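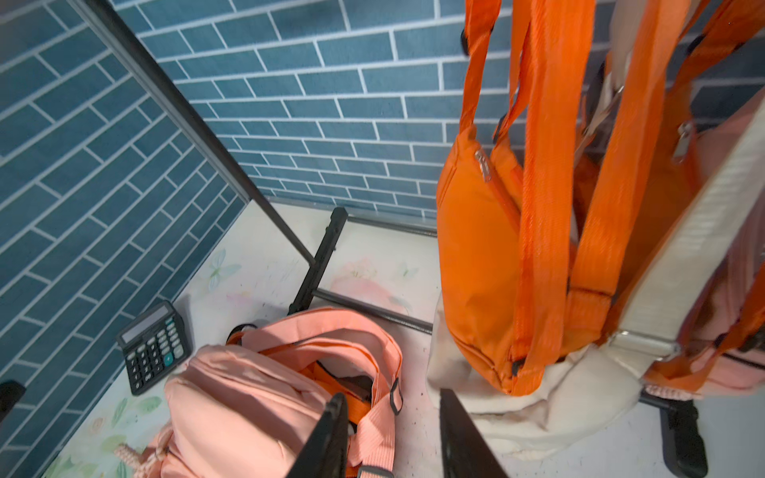
Setting Up Your Zivley Label Printer

Home | Guides | Zivley | Drernosen | Support | Contact

I wrote this guide after setting up my third Zivley, so you get all my mistakes for free! Mine came from Posar, but the steps are the same wherever you bought yours.

1. Peel off every bit of blue tape. There's a sneaky strip inside the lid, and the motor makes an awful grinding noise if you leave it in there (ask me how I know).

2. Plug the power cord into the printer first, then the wall. Hold the front button until the light goes solid green.

3. Drop in the roll with the labels facing up. A full roll holds 700 labels, and it should spin freely when you flick it with a finger. 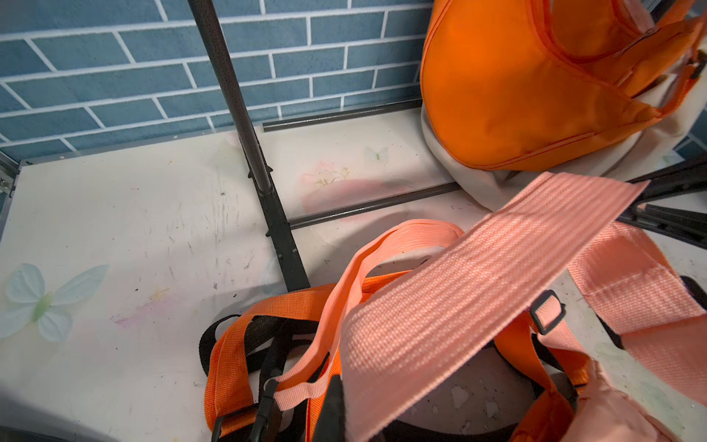 4. Feed the first label under the black guide and close the lid until it clicks. Both sides! I press on the corners with my thumbs.

5. Hold the feed button for 6 seconds. The printer spits out a few blanks while it measures the gap between labels. Let it finish.

Caution: the print head gets hot on long runs. I give mine a rest before I open the lid, and I never go poking at it with anything metal.

Now for the software. You'll want the Drernosen app, the free version is plenty, and it finds the printer over USB all by itself. If it doesn't, swap the cable before you try anything else. I lost a whole evening in October to a cable that could charge a phone and do nothing else, 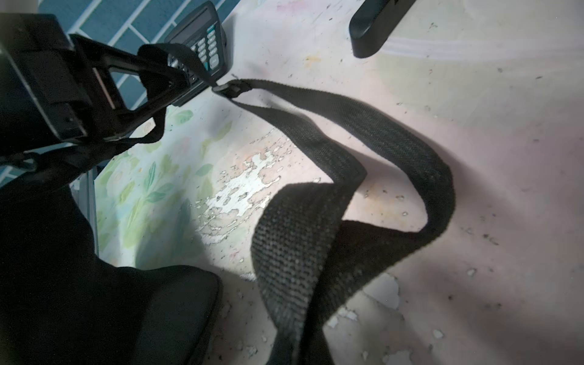 and I'd already reinstalled the app twice by then. Once you're connected, pick your label size from the list and leave the darkness setting alone for now.

6. Print the test page. You want crisp edges on the small type and a barcode with no white streaks.

7. If your text comes out sideways, set rotation to 90 and print again.

Note: an E134 message means the lid isn't fully shut. Go back to step 4 and give those corners another push.
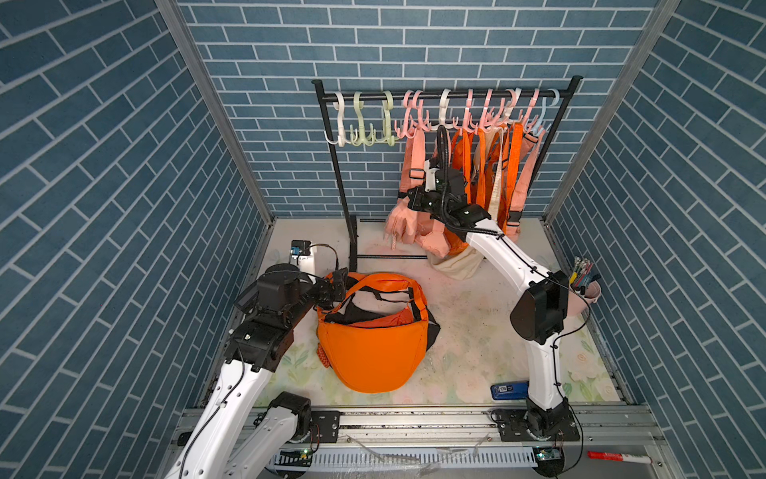
TAGS AND PRICE LABELS

For hang tags, choose the Bragança template. It leaves a blank area at the top for the hole, and you can type the price right on the preview. Print one, check it, then do the rest of the batch.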